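Brummont Shared Workshop
Home Robotics Build, Handout 5: Setting Up a Two-Arm Table

Before this session you should have both arms assembled, powered and answering to the Liris control software. If one of your arms still drops off the bus when it moves, go back to Handout 4 and fix the cabling first. Nothing below will work with an arm that comes and goes.

Topics: table and mat, mounting distance, grippers, cable slack, first layout, recording.

1. The table

Use a table that does not rock. Push down on each corner and watch the opposite one. Folding tables are not suitable, even with the legs braced. A table made from two panels is fine as long as the seam is flush and you keep the work area off it. Run a fingernail across the seam. If it catches, sand it or shim the lower panel.

Cover the work area with a mat. We use heavy brown paper. It is cheap, it cuts glare from a white tabletop, and you can write on it in pencil. Tape it along the edges underneath so that a fingertip cannot catch the tape. Replace it when it starts to curl.

2. Mounting the arms

The arms go on opposite sides of the mat and face each other. Measure between the centers of the two base plates. For the arm kit used in this course the distance is 1000 mm. A shorter distance gives more overlap in the middle but the elbows start to foul each other when both arms reach for the same spot. A longer one leaves a strip in the center that neither arm reaches well.

Clamp first, then bolt. Move each arm by hand through its full sweep with the power off before you drill anything. Mark the outer limit of each sweep on the mat in pencil. The area where the two pencil arcs overlap is your shared zone, and everything in this handout happens inside it.

Write down the base distance to the nearest millimeter and enter it in the Liris setup file. One group last term typed 788 from an earlier layout and spent an evening looking for a software fault.

3. Grippers

Each gripper is a two-finger parallel or angled type on flat plates. Check the following before power-up:

All plate screws are snug. Do not use thread locker until the fingers have been aligned.
The fingers meet at the tips with no light showing between them.
The fingers open fully without touching the plates.
The label with the servo ID is still readable.

Finger travel is set in software. Start with a closing current well below the rated value and raise it in small steps. A setting that holds a block of wood will crush a thin plastic cup, so save at least two grip presets and name them clearly.

4. Cable slack

The cable to the gripper needs enough length to follow the wrist through a full turn. Leave it in an open loop above the wrist and fasten it on the arm side only. If you tie it down at both ends it will pull on the connector. If you leave too much, it will sweep across the table and knock things over.

Test this by rotating the wrist slowly to both ends of its range while a second person watches the connector. The connector should not move at all.

5. First layout

Pick household objects that differ in shape and in how they look to a camera. Clear cups are harder than they seem. The rim shows up well from above, but the wall mostly takes on whatever is behind it, and the depth estimate often lands on the table surface. Put one on a board and another on the mat so that you have two backgrounds to compare.

A cutting board makes a good raised surface. The grippers have to come down to a different height there than on the mat, and this will show any error in your table calibration right away. Stains and wood grain do no harm. Round fruit is useful for grip tests, as it rolls if the fingers close off center.
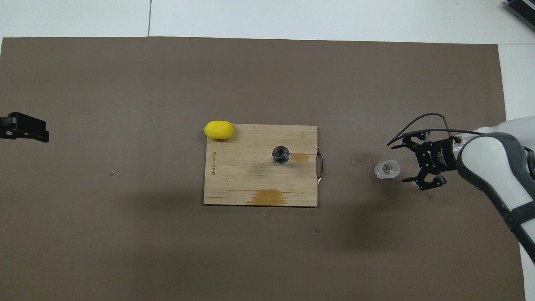
Figure 1. Layout with lemon, cutting board and two clear cups between the grippers.

Keep the layout simple for the first runs. Place the objects, pencil a light outline around anything resting on the mat, and return each one to its outline after every attempt. Once you can repeat a pick from the same place, start moving things.

Check the lighting as well. An arm reaching over the mat throws a shadow, and the color threshold in the Gresumik vision module may read a dark patch as an object. A second lamp on the other side usually helps. So does raising the minimum brightness a little, but do it in small steps and note each value.

6. Recording attempts

Each group records 39 attempts: 31 with the right arm and the rest with the left. Log the following for every one:

Object and starting position
Grip preset
Height of the surface under the object
Result (held, slipped, missed, knocked over)

Do not delete failed attempts. They go into the same log as the others — the review in Session 6 is mostly about those.

Further reading

If you want to see how two arms were handled on a commercial machine, look up material on Baxter, which had both arms on one torso. Compare its arm placement with our facing layout and think about which tasks suit each one.

For next session

Bring your log, your setup file and the pencil-marked mat, rolled and not folded. Groups that have not finished can use the workshop from 6 p.m. on build evenings. Power down both arms at the wall before you leave.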